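How to run a robot arm demo at an open day

I ran the gripper table at the Vevby open day, and here's how I'd set it up again.

Step 1: Lay out the table
Keep it simple — a ball, a cup, a pedestal, and low white bars along the edges. I like a green backdrop, and markers on the cup and pedestal.

Step 2: Line up the fingers
Open them and bring the gripper in over the pedestal. Go slow, people love this bit!
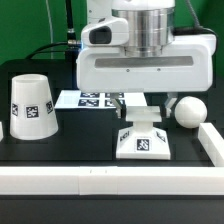 Step 3: Let visitors call the next move
Give each group 5 minutes, with 20 people at most around the table.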